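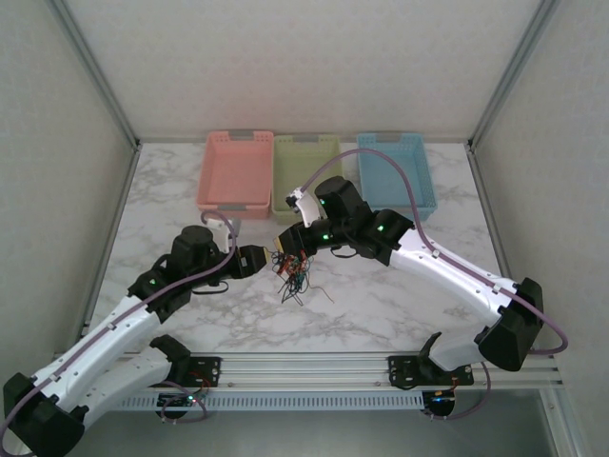 Threads > Tidying > Olaia Quintana

Everyone keeps telling me color-coded baskets fix a messy house. Pink for one thing, green for another, blue for the rest. I have doubts.

The color only works if the whole family learns it. Mine won't.

Holes in the sides are fine for socks – less fine for hair ties and pen caps.

Three empty baskets in a row look great. Ask me again in February.

Comments

Hugo Gallardo: We label ours. Still chaos.

Kenza Badawi: Blue is always the junk one

Rodrigo Robles: what size are they?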